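Resetting the book-stack cell on the Stasau bench

These steps cover the Stasau bench after the arm has been parked or the cloth has been changed. Allow 30 minutes. You need the test books, a soft brush and the wrist camera preview in Rendus.

Before touching anything, put the arm in hold and wait for the status light to go steady.
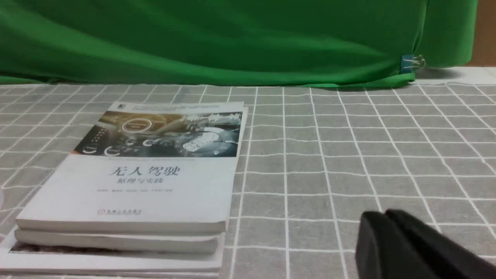
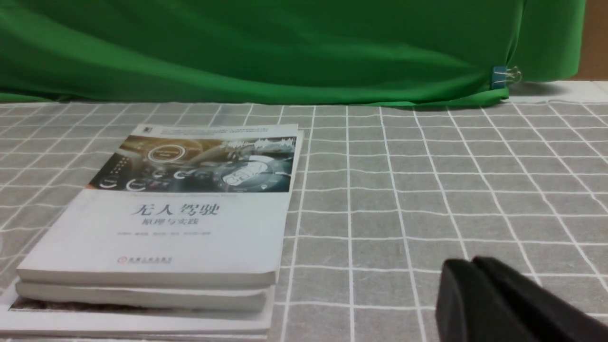 Wrist camera, both views: book stack on the left, gripper fingers at lower right, green backdrop behind the grid.

1. Smooth the gray grid surface from the back toward the front. Small ripples are fine, but a fold under the stack will throw off the height reading.

2. Check the clip on the backdrop. If the green has slipped, pull it straight and clip it again -- keep the hem off the open squares.

3. Stack the books with the largest at the bottom and the top one face up.

4. Brush the finger pads. Do not use solvent on them.

5. Open the preview and set exposure to 900. If the white cover washes out, drop it in steps of 20 until the title is readable.

6. Jog the gripper down over bare grid, well clear of the books, and stop 8 mm above the surface. Save this as the start pose in Skikari.

7. Release hold and run one slow pass at 20 percent speed. Keep a hand near the stop button.

If the fingers drift toward the stack during the slow pass, the wrist offset is stale. Load the Motaung offset file and repeat from step 6.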